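*Section last gone over Friday, December 24, 2021, with a mince pie on the go. Questions to Rosalba Costa.*

## Trying out a gripper in the simulator

I wrote this part for people who have already got Hestent installed and the arm loaded, and who now want to find out which gripper to spend money on. You don't need any hardware for it. I did the whole comparison at my kitchen table back in September, with the Plenach two-finger gripper first and the Vadier one after it, and I'd suggest you go in the same order (the Plenach is more forgiving, so you'll learn the menus without wanting to throw your laptop out of the window).

### Before you start

Open the workshop room and wait for everything to load. The first load is slow, so go and put the kettle on. If the arm comes up folded flat, press Home once and leave it alone until it stops moving.

1. In the Tools menu, pick your gripper and click Fit. The fingers should point straight down when the arm is at rest.
2. Set the closing force to 10 to begin with. I know it looks feeble. You can raise it later, and you'll have a better idea of what it's doing if you start low.
3. Drive the arm over to the boxes with the arrow keys and stop above them. Don't go down yet.

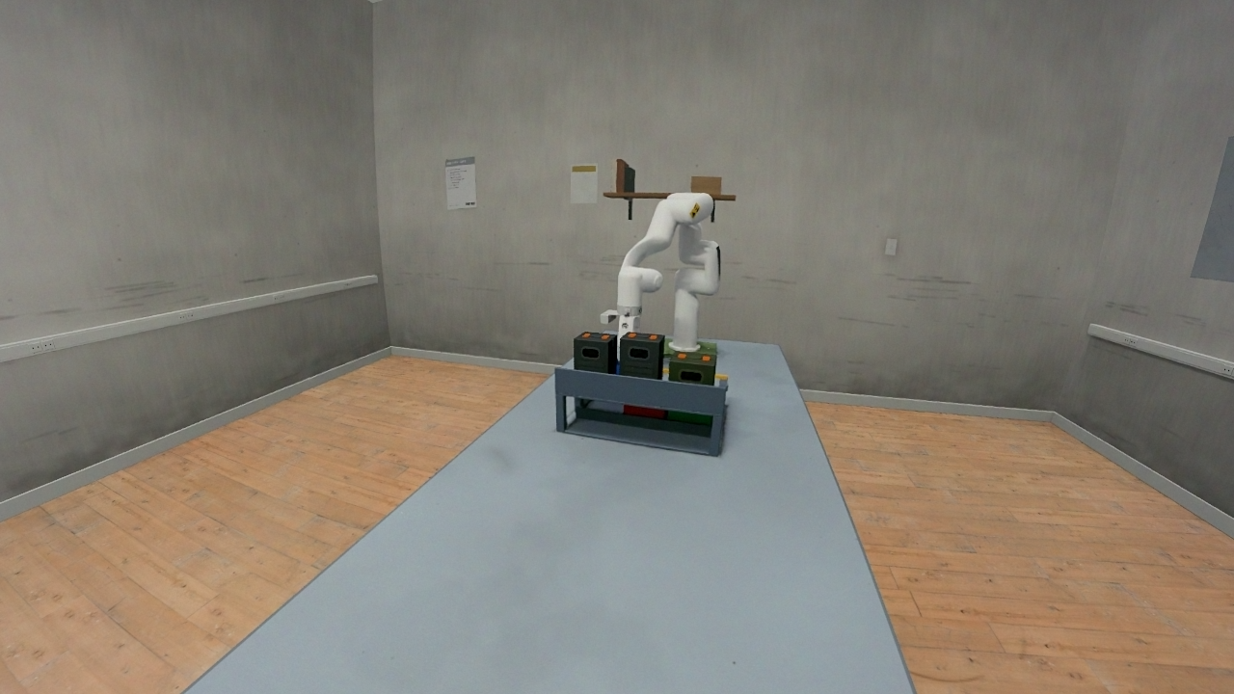 *Gripper pointing down, just above the two boxes on the left.*

4. Lower it a little at a time with Shift and the down arrow. What you're looking for is which finger meets a box first. If it's always the same one, your tool offset is wrong, and you'll want to put that right before you do any scoring. The offset page is under Tools, then Fit, then the little Adjust button that I missed for two whole evenings.
5. Save the pose. Give it a name you'll still understand in a week - mine were called "over boxes" and "over boxes 2", and I regretted both of them.

**Note:** The boxes count as solid objects, so a finger that lands on a lid will stop there and the arm will keep pushing. You'll see the joint load climb in the side panel. Let go of the key and back off.

**Caution:** Don't copy a saved pose from one gripper to another. The Vadier is longer than the Plenach in the fingers, and the same pose puts the tips well inside whatever you were hovering over. The simulator shrugs this off but a real arm won't.

### The sorting test

This is the one I enjoy, and it tells you the most. You have small grey pieces in coloured bins, and the job is to get the gripper in over a bin wall, close on a piece and come out again without catching anything.

6. Load the mat layout from the Layouts list. The bins sit in a tray beside the arm, green at the far end, then red, then blue.
7. Start with the cubes in the green and red bins. Flat sides are easy to hold, so you can use them to settle your speed. I stayed at 28 on the slider for both grippers, and it felt quick enough to be useful and slow enough for me to follow.
8. Move on to the blue bin, with a round piece and a little disc in it. The round piece is near the back corner, which makes for an awkward approach! Come in over the back edge and turn the wrist before you go down, so that the fingers don't straddle the wall of the bin. 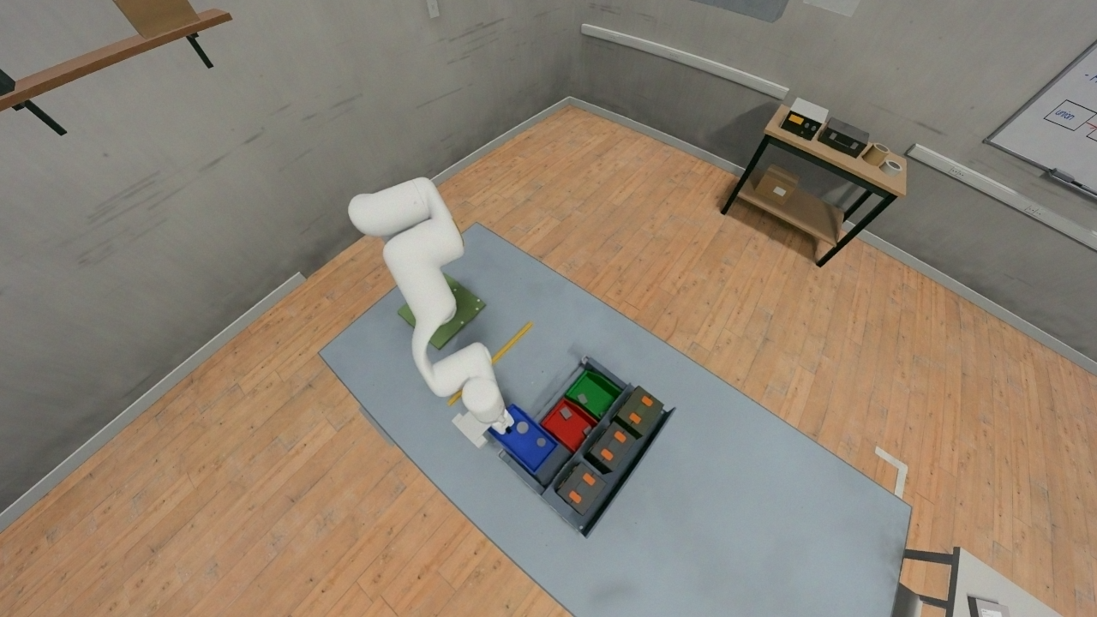 9. Repeat until you're bored, then repeat some more. I ran 300 picks with each gripper, left going over lunch with the auto-repeat box ticked. Fewer is fine for a first look, but the odd failures only began to make a pattern for me once the numbers got big.
10. Export the log and rename it straight away. Every export has the same default name and it will happily write over the last one.

**Note:** The log marks a pick as good if the piece has left the bin when the fingers open. It doesn't care where the piece ends up. If that matters to you (it did to me, as I wanted them in the next bin along), turn on Check Landing in the test settings.

### Choosing your views

You can watch a test from the room cameras or from one of the fixed close views, and I'd have at least one of each open. The room view is lovely for seeing how the elbow swings, and hopeless for judging a finger gap. For close views, go through the list one at a time and look at what each of them covers with the arm parked, before you tie any of them to a test.

I didn't do that the first time round. I picked a view by its name, ran a long batch and then had a recording I couldn't use, so now I check them all with nothing moving and write down what each one is good for.

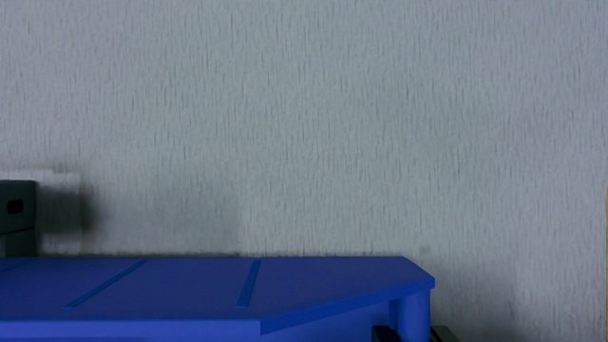
I keep that list in a plain text file next to the saved poses, with the view number, the height setting and a few words on what falls inside it. Rusu, the little playback tool that comes in the same download, can read the file too if you put each view on its own line with a comma after the number. It's picky about the comma. Leave one out and it skips the rest of the file without a murmur.

If a view needs shifting, unlock it with the padlock button, drag it and lock it again. An unlocked view will wander whenever you scroll the mouse wheel, and you'll only find out when you play the run back.

**Caution:** Moving a view halfway through a batch restarts the recording, although the pick count carries on. Pause the batch first, then move the view, then press Resume.

Once both logs are saved and renamed, leave the Vadier fitted and go on to the force settings. You'll be starting that section from the same "over boxes" pose, or whatever sensible name you gave yours.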